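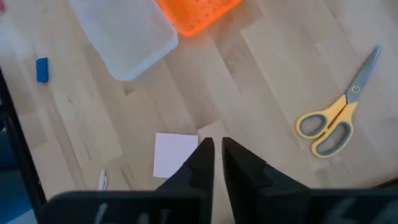
Plastic tub and orange basket on the planks.

Getting Marks Out of a Wooden Worktop

Filed under: Kitchen, Surfaces, Regret

Our worktop in Brirnley came with the house, along with a drawer of takeout menus and one very good corkscrew. I have since done most of the things to it that you are told not to do.

White rings. These are moisture caught in the finish, and they look far worse than they are. Put a dry cotton cloth over the ring and press with a warm iron, no steam, for a few seconds at a time. Lift, look, repeat. If you wander off to answer the door you will have a new mark in the shape of an iron, and I have no tip for that one.

Black rings. Water has got down to the wood and met some metal, usually a can or a cast iron pan somebody left to "drain." Oxalic acid crystals from the hardware store will lift it. Gloves, open window, follow the packet. Rinse twice and let it dry overnight before you judge it.

Turmeric. Wipe with dish soap, then leave it near a sunny window if the board is one you can carry. A fixed worktop will have to wait for March like the rest of us.

Scratches. Light ones go with 240 grit paper, always along the grain. My sister-in-law Cinzia Caruso went in circles on her table in Grastby and now owns a large tablecloth. For deep ones start at 100 and work up. Sand well past the scratch or you'll get a dip that collects soup.

Sticky patches. Nearly always too much oil. Rub with a little mineral spirits on a rag, then wipe off. Rags with drying oil on them can catch fire by themselves, so spread them flat outdoors until they're stiff, and don't ball them up in the trash.

Oiling. Thin coat, wait twenty minutes, wipe off everything you can. Then wipe again. Food-safe mineral oil is fine for cutting boards but it never dries, so expect to redo it every month or whenever the wood starts to look thirsty.

Things I've tried that did very little: mayonnaise, toothpaste, half a walnut. The mayonnaise did bring the cat.

Next: drawers that stick in damp weather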